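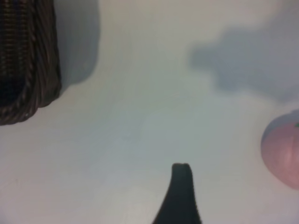

The Verkura finger set replaces the stock jaws on a small hobby arm, and I ran it for 2 weeks on the build in our shared workshop. The kit is a pair of fingers, screws and a one-page sheet. Fit on my Katona bracket was good after light filing of one screw hole. The tips are narrow enough to go down beside a basket rim, and the dark matte finish stands out well against a pale gray tabletop, so tip position is easy to read in the wrist view. A cast shadow on the table still upset my color threshold until I moved the lamp.

Grip on round items is fair. Out of 40 picks with toy fruit, 24 held on the first close. Adding thin rubber tape to the inner faces helped, and I would fit it from the start.

The screws supplied are soft. I stripped one and swapped the lot.

Rating: 4 out of 5. Posted Feb 10, 2021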